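About Besance

Besance is an evening and weekend language school for adults in Keltbridge. We teach English to people who live and work here, and we teach a smaller number of other languages to people who want them for family, work or travel. Most of our learners have jobs. Many have tried a course before and given it up, often more than once.

The school is run by Nelu Neagu, who also teaches the upper intermediate group. He came to English late himself, while working in a bakery, and the way we teach owes a lot to what he found useful then and what he found a waste of an evening.

How it started

The first term had 19 learners in one rented room above a carpet shop. The chairs came from a closed chapel and the whiteboard was a painted door. There was one level, because there was one teacher, and people who could hold a conversation sat next to people who were still learning the days of the week. It wasn't a good way to run a class and we stopped doing it as soon as we could afford a second room.

What did work in that first term was the break. Lessons ran for two hours with a long gap in the middle, and the talk in the gap was better than anything in the lesson. People asked each other about rent, schools, bus passes and where to get a coat mended. They corrected each other without being asked. When we moved to the present building we looked for somewhere with a proper kitchen for that reason, and the break is still the longest item on the timetable after the lesson itself.

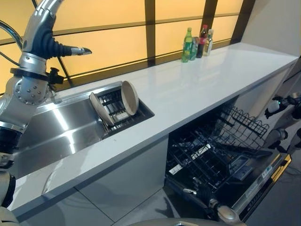 The kitchen window, with the tap to the left

Where we are now

We have the upper two floors of a former insurance office a short walk from Keltbridge station. There are four teaching rooms, a small library, an office and the kitchen. The rooms have names instead of numbers, chosen by the learners who used them first. The largest is called Deng, after a long-serving member of the beginners' group who went on to teach in it. The name has stuck to the room and to the level, so if you hear someone say they are "in Deng this term", it means they are a beginner.

There is a lift. It is slow and it only reaches the first floor, so any group with a learner who can't manage stairs is taught on that floor. Please tell the office when you book and we will arrange the rooms to suit. You don't have to give a reason.

The ground floor belongs to Kidex, a children's club which is a separate business. Several of our learners leave their children there during the Saturday morning classes and get a reduced rate for it. Bookings for Kidex have to be made with them directly. We can't hold places.

What we teach

English makes up most of the timetable. We run five levels, from people who have never studied it to people who need it for professional exams. We teach 27 classes a week in term time, and the great majority of those are in the evening. The daytime classes are mostly for people on shifts.

Other languages depend on who wants them and who can teach them. Romanian, Polish and French have run every year since we opened. Portuguese comes and goes. We had a very good Welsh class until its teacher moved away, and we would like to have one again.

We don't teach children, and we don't run holiday courses for visitors. People ask about both every summer.
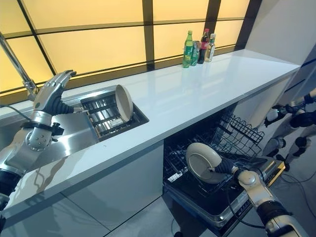

Drinks on the counter by the window

How the lessons work

A class has no more than twelve people in it. Lessons are two hours with a break. The first hour is usually taught from the front and covers one point of grammar or one kind of writing. The second hour is speaking, and the teacher mostly listens and takes notes. At the end each learner gets a slip of paper with two or three things to work on before next time. We used to send these by email, and people didn't read them. They read the slips.

There is homework at every level and it is short. We would sooner you did ten minutes every day than an hour on the bus before class — although we know which of those is more common. Teachers mark what they are given and don't chase what they aren't.

We use published coursebooks for the exam groups. For everyone else we write our own material, because the books we could find had a lot of airports and hotels in them and not much about ringing the doctor, reading a payslip or complaining about a boiler. Our worksheets are revised every May, when the teachers go through the year's slips and look for the mistakes that came up again and again. Articles are always first. Prepositions are always second.
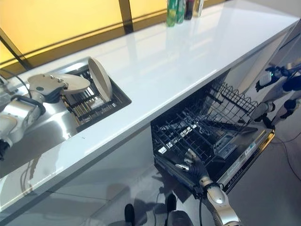

Prepositions are also where we have changed our teaching the most. For years we taught them from a table, with "in", "on", "at" and so on down the side and rules along the top, and learners could fill in the table perfectly and still tell you they lived "in the second floor". We now start every beginners' term with real objects and short spoken sentences, and the kitchen does for most of them: the plate is in the rack, the rack is in the sink, the bottles are at the back of the counter. Then we move things and say it all again. It is dull for the first ten minutes. By the third week people are arguing over whether you stand "at" the sink or "by" it, and an argument of that kind is worth a good deal more than a filled-in table. The rules come afterwards, once there is something for them to explain.

Speaking hours at the higher levels are built on tasks that have an outcome. A group might have to agree on a route, settle a pretend dispute with a landlord or plan a meal on a fixed budget. Nelu's group spends several weeks on meetings: how to interrupt, how to disagree with someone senior, how to say that you haven't understood without losing your turn. Learners from offices and learners from warehouses both tell us this is the part they use.

Our teachers

All of our English teachers hold a recognised teaching qualification, and most learned English as a second language themselves. We don't treat that as a drawback. A teacher who remembers being confused by "used to" and "be used to" will usually explain it better than one who never was.

New teachers sit in on other people's lessons for half a term before they take a group alone. They are paid for this. After that everyone is observed once a term by another teacher, and the notes go to the person observed and stay with them. The arrangement was suggested by the teachers and they run it.

We take on one or two new teachers most years. Vacancies are advertised on the noticeboard page and in the local paper. We don't keep speculative applications on file.

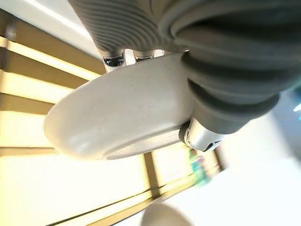
Pay is by the hour, with preparation time counted, and the rate is the same for every language. We mention it here because applicants ask, and so do learners who want to know where the fees go. Teaching is by far the largest cost. Rent is next, then heating, then photocopying — which is a bigger sum than anyone expects.

Fees and places

Fees are charged by the term and can be paid in three parts. There is a lower rate for anyone out of work or on a low income, and we ask for one document as proof, shown once at the office. If you miss the first two weeks of a term you can still join, and we will take those weeks off the fee.

Everyone new to an English class has a short talk with a teacher before being given a level. It takes fifteen minutes. There is no written test except for the exam groups. If the level turns out to be wrong you can change in the first three weeks, and plenty of people do.

More than 2,000 people have studied with us since that first term above the carpet shop. Some stayed for a few weeks and some for years. A number have gone on to college, and a few have come back to teach. Many simply stopped when they had enough English for what they wanted, and we count that as a good result too.

Visiting

You are welcome to sit in on one lesson before you decide. Ring or call at the office to arrange it, as some groups are full and have no spare chair. The office is open on weekday afternoons and until the evening classes begin, and on Saturday mornings. The street door sticks in wet weather and needs a firm push.

Shared 27 times

2 comments

Marta_k
I was in Deng two years ago and now I am in the exam group. The slips are true, I still have mine in a box. Please bring back the Thursday reading club.

P. Holloway
Is the Welsh class likely to run next year? I'd sign up and so would my sister. Also could the page say which side of the station you're on, I went the wrong way.

Related pages
Term timetable and levels
Exam groups: what you need before you apply
Romanian for partners and families
Finding us from Keltbridge station
Noticeboard and vacancies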